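ROBOTICS CLUB CORNER — October

Quick one this month, I'm writing between sessions and Viorica wants the newsletter text by 6 pm.

First the good news. We're in for the Haugen challenge, household category. Entry confirmed, team name is Wellura (long story, blame Relu, the vote was close and there was pizza). Task list came through last week: load and unload a dishwasher, wipe a counter, put away groceries. We picked the dishwasher. Everybody in the club had an opinion on this. It's done now.

Where we're at. Kitchen sessions have started, wrist and finger work first. Lụa has taken over the hand code from Vangelis, who is buried in his thesis until spring but still answers messages at 2 am, thank you Vangelis. She rewrote the grip routine so all the fingers don't close at the same speed. Much kinder to plates. Also the log files finally have names a human can read.

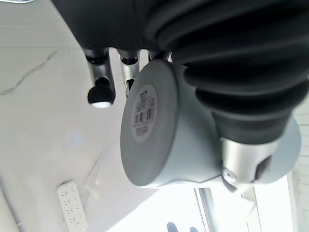
Do I need to know how to code to join the hand group?
Most people on it started with none. Lụa runs a beginner hour before each session, bring a laptop if you have one, we have a few to lend if you don't.

Numbers for those who asked. 200 practice runs planned before we send in the qualifying video, 154 logged so far. Rack pulls are going well. Plates so-so. Cups we don't talk about yet. Relu keeps the run sheet and he would like it known that "worked fine i think" is not a valid entry. Write the start time, the end time, what it was meant to pick up and what happend. If you stopped it by hand, write that too.

Valentin has been working on the reach into the lower rack. The arm used to take a wide swing and come in from the side, now it goes in lower and takes hold of the edge first, before it tries for any dishes. Slower, but he says speed comes later and the scoring gives more for a clean grip then for a fast one. He's read the rule book twice so I'm going with that.

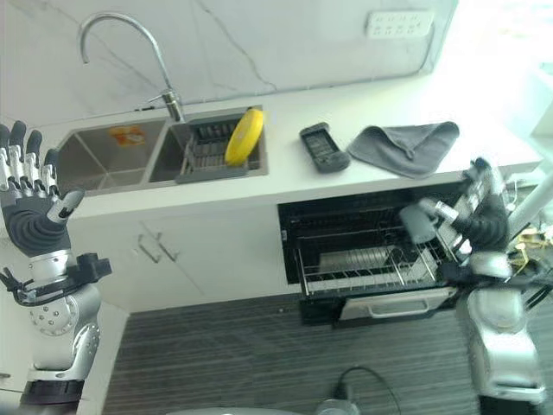

What does it cost to be in the club this semester?
Dues are the same as last year and cover parts and snacks. Travel to the challenge is seperate, and there's a fund for anyone who needs help with it — talk to Viorica, it stays private.

Odds and ends:

Tokex has offered us a discount on replacement fingertip pads. Order goes in at the end of the month, so tell Valentin what you need before that.

Still looking for someone to edit the qualifying video. Three minutes max, no music. Relu volunteered but he wanted music.

Safety refresher is for everyone, including people who did it last year. Room 242, 20 minutes, you sign the sheet and you're done.

If you borrowed the blue screwdriver set please bring it back. No questions asked.

Next session starts 5 pm sharp. Ask Lụa for the door code.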